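双臂桌面操作软件平台 中期进展报告

报送:Sundska 项目管理组 报告期:三月至六月

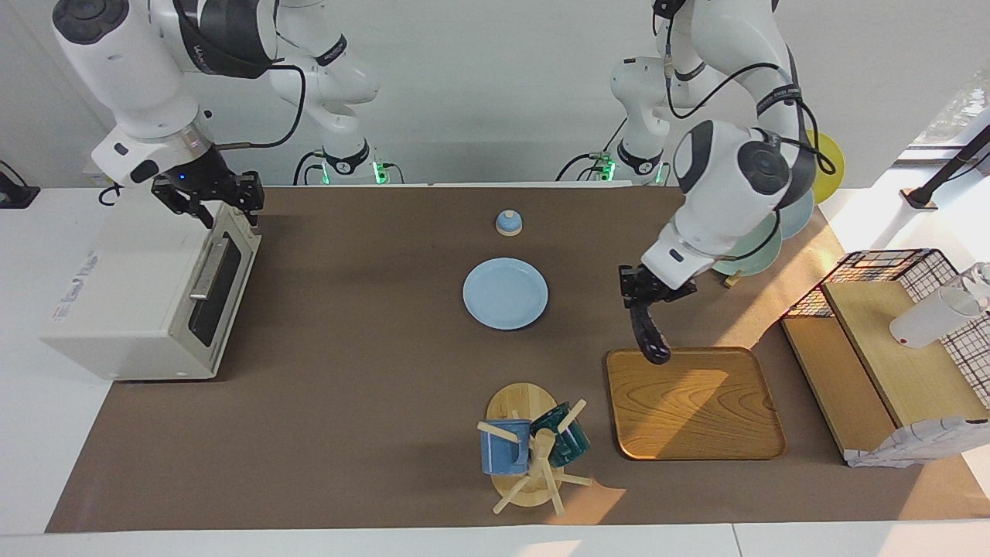 一、报告期内总体情况

本项目的目标是为双臂工作站开发一套可复用的控制与规划软件,使同一套任务描述能够在不同的桌面布置下运行,减少每次更换场景时的人工调参。任务书将工作分为四个部分:底层控制接口、感知模块、双臂规划模块、开发与回放工具。报告期内前两部分已完成验收前自测,规划模块完成了主体功能,工具部分按计划推进但有一项延后,详见第五节。

与上一期相比,主要变化有两点。一是把原先分散在三个代码仓库里的驱动、标定和任务脚本合并到统一的框架下,内部代号Keltix,后文沿用这个名称。二是测试场景从单一物块抓放改为厨房类物品,包括烤箱、托盘、盘子、杯架和带盖的小容器。后一项调整在上一期评审意见中已提出,我们按意见执行,没有另行申请变更。

二、底层控制接口

上一期报告提到,两条手臂由两个独立进程驱动,时间戳各自计算,协同动作时会出现先后不一致。本期重写了这一层。现在两条手臂的指令由同一个调度线程下发,控制周期统一,状态回传也归到同一时间轴上。规划模块不再需要自行插值对齐。

夹爪控制从位置模式改为位置加力限模式。任务脚本可以为每类物品指定最大夹持力,没有指定时取保守的默认值。对盘子、杯子这类物品,这项改动减少了夹持时的滑移和碰撞。力限的取值目前仍是人工填写的表格,计划在下一期与物品模型合并管理。

安全方面增加了三级停止逻辑:规划层检测到预计碰撞时减速并重新规划;控制层检测到力矩超限时原地保持;通信中断超过设定时长时切断运动指令。三级之间的切换条件写入了配置文件,修改后需要重新运行自检才能生效。自检脚本已经纳入每日构建。

遗留问题:原地保持状态解除以后,手臂有小幅回弹,原因是积分项没有清零。修复代码已提交,正在做长时间运行验证,暂未合入主分支。

三、感知模块

感知模块接收固定相机的图像和深度数据,输出桌面物品的类别、位姿和可抓取区域。本期训练数据由实拍和合成两部分组成,实拍部分共标注464个布置,每个布置包含多件物品和至少一处遮挡。标注规范在四月做过一次修订,主要是统一了有把手、有盖物品的坐标系定义,修订之前的数据已按新规范转换并抽查。

目前各类物品的表现差别较大,分述如下。

(一)烤箱、托盘等体积较大、外形规则的物品,位姿估计稳定,误差主要来自深度图边缘的缺失。对烤箱,我们另外估计箱门转轴和把手的位置,供开门动作使用。转轴估计在箱门关闭时依赖外形先验,换一台尺寸不同的烤箱需要重新录入模型。

(二)盘子平放时高度很低,与桌垫的深度差接近传感器噪声,只靠深度分割容易漏检。现在的做法是以彩色图分割为主,深度只用于确定平面。竖立或叠放的盘子按另一类处理,两类之间的切换条件还比较粗糙。

(三)杯架是当前难度最高的一类。挂杯用的木钉较细,点云稀疏,挂上杯子后又被遮住一部分。我们改为先识别底座和立柱,再按模型推算木钉方向,最后用局部图像做一次修正。这个流程比端到端方法慢,但结果可以逐步检查,出错时容易定位。

(四)网格状的架子在深度图里时有时无。模块目前把它当作整体障碍物处理,规划时不允许手臂进入其包围盒,因此暂时不能从架子内部取放物品。这是已知限制。

(五)布类物品只做检测,不估计位姿。任务书没有要求操作布类,本期不投入。

光照是本期新发现的主要干扰。工作台靠近窗口,阳光直射到桌垫上时会形成高亮区域和很细的长影,分割网络曾把影子识别成细杆状物体。处理办法是在训练中加入随机投影和局部过曝,同时在推理端增加一项检查:凡是没有对应高度的细长目标一律降低置信度。加入之后上午时段的误检明显减少,下午光线较弱时没有观察到负面影响。我们没有加装遮光设施,考虑到最终使用环境同样会有窗光,希望问题在软件里解决。

四、双臂规划模块

规划模块分为任务层和运动层。任务层读取任务描述,决定由哪条手臂做哪一步,哪些步骤可以并行。运动层为每一步生成轨迹,并负责两臂之间的避碰。

任务层本期实现了基于代价的分臂策略。代价由可达性、换手次数和预计等待时间组成。早期版本只看距离,结果是两条手臂经常同时伸向桌面中部,随后互相等待。加入等待时间后,这种情况减少了,但在物品集中摆放的布置下仍会出现。我们正在试验一种预留空间的办法:某条手臂进入中部区域之前先申请,另一条手臂在此期间优先安排外侧的步骤。

运动层使用采样规划加轨迹优化的两段式方法。规划超时上限设为300毫秒,超时后退回到上一条可行轨迹并低速执行。测试中超时多发生在烤箱后方和两臂基座之间的狭窄区域。对这类区域,我们预先计算了一批中间姿态,运行时直接作为种子使用,规划时间缩短,轨迹也更一致,现场人员反映动作比以前容易预判。

托盘类物品需要考虑搬运过程中的倾斜。规划器增加了姿态约束,任务脚本可以规定允许的最大倾角。约束过紧时采样效率下降很快,目前的折中是起始和放置阶段放宽,中间搬运阶段收紧。双手同时持盘的闭链规划已经写完,在仿真中可以运行,实机只做了空载的慢速验证,不计入本期完成内容。

仿真回归集现有953个用例,覆盖单臂取放、双臂并行、避障和异常恢复。每次合入主分支前必须全部运行。用例由Omerović的测试框架调度,接口适配在四月完成,此后没有改动。回归集里有一部分用例是从实机失败记录反推出来的,我们认为这部分最有价值,下一期会继续扩充。

五、开发与回放工具

工具部分包括数据记录、回放、可视化和任务编辑四项。

记录工具已投入日常使用。每次运行自动保存图像、关节状态、规划结果和日志,文件按统一格式存放在Plundero存储服务上。单次运行的数据约为100兆字节,现有容量可以支撑到下一期结束。超过保留期限的成功记录会抽样留存,失败记录全部保留。

回放工具支持逐帧查看,也支持用新版本的感知或规划代码重新计算旧数据。后一功能对定位问题帮助很大。例如前述细影误检,就是把旧数据用不同参数反复重算之后确认的,没有占用实机时间。

可视化界面可以同时显示两臂的规划轨迹、物品位姿和预留空间。界面在数据量大时刷新偏慢,已经列入待办,优先级不高。

任务编辑工具延后。原计划本期交付图形化编辑器,让不写代码的操作人员也能拼接任务步骤。实际开发中发现任务描述格式还在变动,先做界面会反复返工,因此改为先冻结格式,再开发编辑器。格式草案已于五月发给各使用方,收到的意见集中在异常分支的写法上。修订稿预计下月发出。编辑器的交付时间相应顺延到下一期中段,总体进度不受影响。

六、人员与经费执行

报告期内人员投入与计划一致,感知方向略高,规划方向略低,已在内部调整。设备费执行正常,没有新增大型设备。计算资源费用高于预算,主要用于合成数据渲染和回归测试,超出部分从差旅费中调剂,调剂比例在合同允许范围内,明细见随附的经费表。

七、主要风险

1. 杯架及其他细杆类物品的感知精度能否达到任务书指标,目前没有把握。如果下一期中段仍达不到,我们建议在杯架底座上加贴标记作为备用方案,届时另行报批。

2. 烤箱开门动作依赖预录入的模型,换型号后的适配工作量没有充分评估。计划借用两台不同尺寸的烤箱做一轮摸底。

3. 双臂闭链搬运的实机验证需要连续占用工作站,与感知数据采集冲突。已初步排出分时方案,上午采集,下午验证。

4. 测试框架由外部维护,若接口升级,适配需要额外人力。现已锁定版本,下一期内不跟随升级。

八、下一期工作安排

控制部分:合入保持状态回弹的修复,完成长时间运行测试,整理接口文档。

感知部分:扩充杯架和叠放盘子的数据,补充不同时段光照下的采集;把网格架从整体障碍物改为带开口的模型,先支持从上方取放。

规划部分:完成预留空间策略的对比测试,确定是否作为默认策略;开展双手持盘的带载验证,先用轻载,再逐步增加。

工具部分:冻结任务描述格式,交付编辑器首个可用版本,并安排一次操作人员试用。

需要管理组协调的事项有两项:一是确认任务描述格式的评审方式和时间,以便编辑器开工;二是确认细杆类物品的验收是否允许使用辅助标记。后一项关系到下一期感知部分的投入方向,希望在七月底前得到答复。

附件:经费执行表;回归测试汇总;任务描述格式草案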